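Unine Grasp Planner
Planning software for two-arm workstations

Unine plans fingertip approaches to thin, soft items lying on plates and worktops. It takes its input from a wrist camera and checks each path against the position of the second arm.
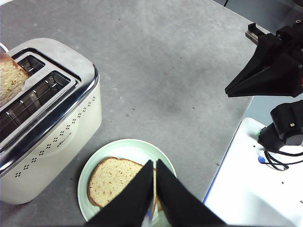 Specification
Plan rate: 50 per second
Stored grasps: up to 4,000
Minimum clearance: 40 mm between arms
Licence: per workstation, renewed each December

Enquiries: Adjoa Antwi, Product Support, Prarus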